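Table tops, spring sort-out
Fakwood workshop gallery
Posted Apr 27, 2020

Quick page, sorry for the gap. Been meaning to get the tables up since before the move and the old gallery lost half its pictures anyway. More to come when the scans are sorted. Click through for the larger ones, if the larger ones load.

Most people write in asking about grain, so grain is where we start. Pale woods mainly. The dark stuff has its own page (see Badanwood, left hand menu), and the painted tops are under Odds.

Few notes first. Finish on a pale top makes more difference than the wood does, in my opinion. Dead matte looks lovely for a week then every cup shows. High gloss, you see the window and not the table. Somewhere in between is what we keep comming back to. Customers who want the mirror look can have it, costs extra, takes longer.

Also which way the grain runs. Straight and tight is what the catalogs push. I like a bit of drift in it myself. A top with some movement hides crumbs, hides pencil, and gives you something to look at when the meeting drags on.

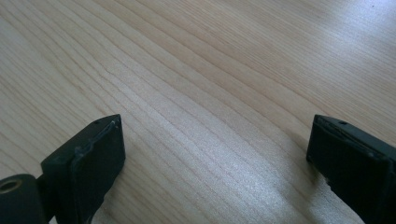

Pale top, fine grain on the slant. Lines bunch up and go wavy in the middle. Slight gloss, catching the light.

My favorite of the pale ones. Look at the darker tan stripes in between the hairlines, that's the bit that never comes over on a sample chip. A chip is the size of a playing card and you get three lines on it if you're lucky. Always ask to see a full top before you order, from us or anybody else.

Light is the other thing. Same top by a north window and by a south window, you would swear it was two differnt tables. Goes nearly white where the glare hits. Move your head and the color comes back. If yours is going in a bright room, take that into account and maybe go one shade deeper.

Looking after them: damp cloth, then a dry one, along the grain. No spray polish please. It builds up and goes cloudy and then I get the email. Coasters for anything hot. Felt under lamps and plant pots. Sun will yellow a pale top over the years, so shift the runner or the fruit bowl now and then or you'll have its outline for good.

Prices have moved, the old list is gone. Small tops start at 604, the long ones go up to 2,000 depending on edge and finish. Deposit is 100, comes off the final bill. Delivery through De Graaf as before.

Still to add: round tops, the Stisport benches, close-ups of edges. Hoping for September. Email is best, phone is hopeless at the moment.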